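The Invoice Looked Right, and So Did the Email

Krum Kelmendi had paid Prurko for packaging every month for six years, so a note in October saying the supplier had changed banks didn't worry him much. The email came in the middle of an existing thread. It quoted his last order and was signed by the woman he always dealt with. He updated the account details and paid two invoices.

Prurko rang on a Friday to ask where the money was.

Someone had been reading the supplier's mailbox for 54 days. They had set up a rule that moved any message with the word "payment" into a folder meant for old newsletters, and they answered those messages themselves.

"We looked for malware for a whole morning," says Azra Vukčević, an investigator at the security firm Bakach. "There wasn't any. They had a password and they logged in."
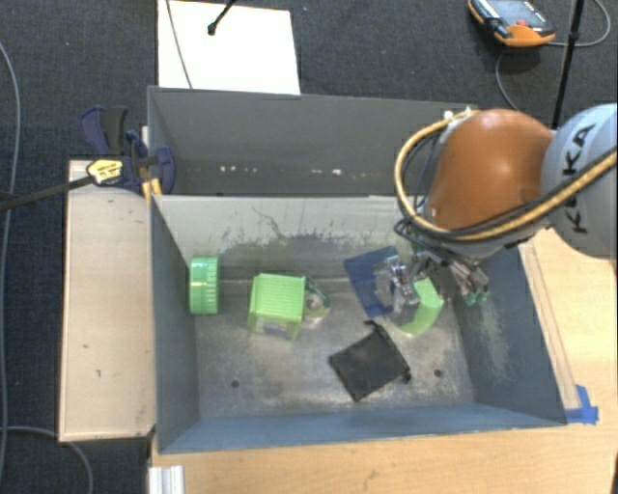 Last modified: October, 4:10 pm

Bakach handled 253 cases of this kind last year, most of them at businesses with fewer than 100 staff. Vukčević says the thieves rarely ask for large sums the first time. One client, the furniture importer Kadrić, lost $1000 on a test payment and then a good deal more a week later.

Mailbox rules are the first thing her team checks. After that come sign-ins from odd places, and apps that have been given permission to read mail. Changing the password alone can leave an intruder connected through one of those apps.

Kuo-hua Su, who runs accounts at Flilimico, now phones every supplier that sends new bank details, using the number on the original contract. It adds roughly ten minutes to the job. Two suppliers have complained – one of them quite loudly.

Kelmendi got part of his money back. His bank froze the second payment, but the first had already been moved overseas. He and Prurko are still arguing over who should wear the rest.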